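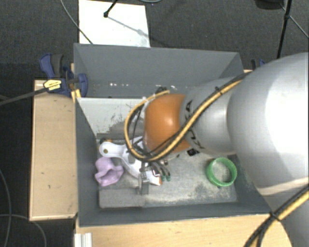
Keeping the Bells: Change and Habit in the Market Town of Brolstead
Local History Project, Final Report
Fumiko Higuchi and Saqib Hashmi
Supervisor: Sabine Rothe

1. How we came to the subject

We both grew up within earshot of the market bell, and I think we both assumed that every town had one. It was only when Saqib's cousin came to stay and asked why on earth somebody was ringing a bell at two in the afternoon that we noticed we had no good answer for her. Our parents didn't either (though they all had a theory!), and so we had our project.

2. Sources

Most of our reading was done in the town record room, where Sobia Sethi very kindly let us stay past closing on more than one Wednesday. The earliest mention we found is in a market ledger of 1716, which records a payment to a man called Memon "for the ringing, and for rope." The handwriting is dreadful, and we spent a whole evening deciding that the word was rope and not soap. We also talked with older residents, and Bushra Jafri lent us her grandmother's household diary – a lovely thing, full of egg prices and complaints about the weather.

3. What we found

The ledger suggests that the bell first marked the hour when traders from outside the town were allowed to start selling. Townspeople had the morning to themselves, and everybody else had to wait. By the time of the diary that rule had clearly gone, as the writer buys her thread from an out-of-town stall before lunch and thinks nothing of it. Still the bell was rung, and she planned her day by it, putting the bread in "at bell" and calling the children home by it in January when the light was poor.

We had expected to find a date when the old rule was dropped, and we didn't. Two of the ledgers are missing, and the ones on either side say nothing helpful.

4. What we would do next

Given another term, we would like to visit the record room at Jadau, where Ms. Sethi thinks some of the Brolstead papers were sent for binding and never returned. We would also record more of the older residents, and we would start with them much sooner than we did this time.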